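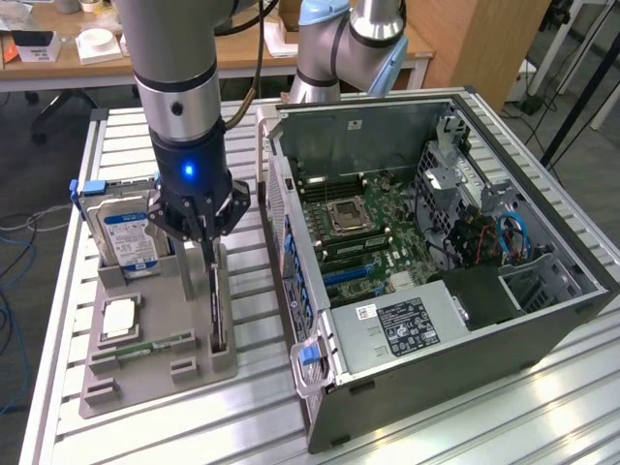 Follbridge pauses its PC assembly cell after a dropped-grip fault, and shares what we found

Hi all, Romana Štěpánek here. I run the automation group at Follbridge, and I'd much sooner put this out in my own words than have it passed around secondhand.

In October, the robot cell we use to practice building desktop computers had a fault in the middle of a run. The arm was carrying an expansion card toward the case when the gripper lost its force reading. It's supposed to hold still when that happens and wait for a person. Ours opened its fingers! The card fell on the motherboard, the arm kept going with nothing in its grip, and it pushed down into the slot area until the collision stop kicked in.

No one was hurt. Blažena Machala was at the desk and hit the emergency stop as well, so the cell was fully powered down within 2 seconds of the drop. We lost one card and one motherboard, and I lost a good chunk of my evening.

So what happened? We'd loaded a new version of Hinik, the software that passes messages between the arm and the gripper, earlier the same day. It handled a missing force reading as a zero. Zero, to the gripper, meant "I'm not holding anything, go ahead and open." A single missed message was enough. Eduard Trnka went back through the logs for the last 100 runs and found the same gap in 9 of them, always at a point where the fingers were already empty, so we never noticed. I'm not thrilled about that. We had an alert for it and it had been switched off during setup – my sign-off, my mistake.

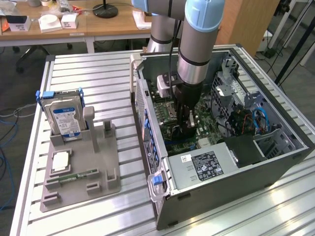
The gripper at work over the motherboard in the Follbridge assembly cell.

We've changed a few things already. A missing reading now freezes the arm and keeps the fingers closed. The downward push near the board has been capped at 20 newtons, and the alert is back on with a lock that needs two people to clear. We've also gone back to the older Hinik version while Elmarie Modise and her team finish testing the fix (they've been great about this, including the late calls).

If you run Hinik with a Malý or Nindent gripper, please check your version and how it treats a lost force signal before your next run. You can test it with the fingers closed on a piece of foam: pull the signal and see if they let go. If they do, stop there and call us!

The cell stays on supervised runs only, with a person at the stop button the whole time, until Rhodri Prosser has finished his safety review. I'll post his findings in full, including any parts that make us look bad.

Questions, logs or stories of your own are all welcome. Ask for me or Rhodri through the Follbridge press desk, and one of us will call you back.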